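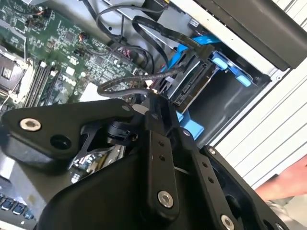 Section 5: Preparing a Desktop Computer for Storage or Disposal

Last updated: January

5.1 Before you begin

Staff must complete a Nellach release form for each computer. The form is signed by the department head and kept with the asset record.

1. Copy all files that must be kept to the shared drive.
2. Sign out of every account, including e-mail and licensed software.
3. Shut down the computer and unplug the power cord.
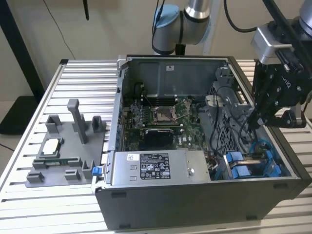 Forms received by noon on Thursday are handled the same week. Late forms are held over, and the computer stays with the department until then.

CAUTION: Do not open the power supply. It can hold a charge after the cord is removed.

4. Write the asset number on the form and on the yellow tag.
5. Attach the tag to the handle of the transport crate - do not use tape on the computer itself.
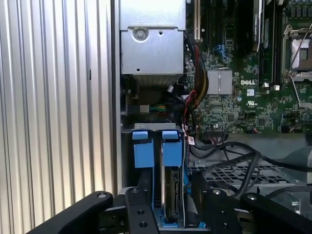
5.2 Collection

1. Take the crate to Room 129 at the Staltau building.
2. Hand the form to the desk officer and keep the second copy.

NOTE: Departments sending more than 2 crates must book a cart in advance.

Comments

Nayara Rocha: Is the release form also needed for monitors?

Zulkifli Sutanto: Yes, one form per monitor. Use the same tags.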